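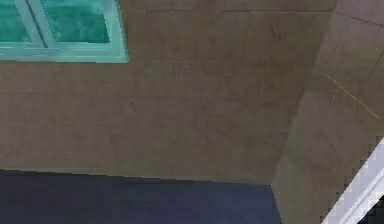 *Sim room, wrist view. Tan wall, teal window, a bit of arm.*

Quick one before the bus. Monday was all data, so this is all data.

We're up to 200 demos in the sim set. Target for June was 200, so technically done, except I went back through them last night and pulled 17. Reasons, in no order: me fumbling the controller, two resets that never reset, a bunch where I sat still for ages at the start deciding what to do. The model learns the sitting still. Ask me how I know. The last policy just hovered there like it was waiting for a lift.

So 183 good ones. Fine. Will top up this week.

Views like the one up top are the other thing I've been chewing on. Wall, window, dark blue strip along the bottom, a slim piece of white arm in the corner and nothing to pick up. Do frames like this stay in? Henrique Patrício says keep every one of them, the arm has to know what "looking at nothing useful" looks like so it can get back from there. I was going to filter them out. Wrote the filter and everything. It ate half of episode 24, which was a perfectly good episode, so now I'm leaning Henrique's way (don't tell him).

Compromise for now:

- keep wall frames if they're in the middle of a motion
- trim them off the front and the back
- drop the whole episode if the object is gone for more than 7 seconds

Seven is a guess. I'll change it if it's dumb.

Textures next. The walls are blotchy and soft at this resolution and the tile lines barely show, and I keep going back and forth on sharper renders. Slower to collect, bigger files, and the real room in Sesevthorpe has plain painted walls anyway. Ronen wants random wall colors per episode. Probaly right. I did a small batch with the tan only, and I don't want the thing deciding that tan means left.

Also renamed the storage folders. If you pull from the Soven share and your loader breaks, that's me, sorry. New layout is task, then operator, then episode number. Dimitrov had a script that depended on the old one and I found out the loud way.

To do:

- rerecord the 17
- wall colors, at least a few
- fix the reset bug (for real this time)
- write down the camera settings somewhere that isnt my phone

Training run goes on tonight if the machine is free. Bus is here, more later in the week.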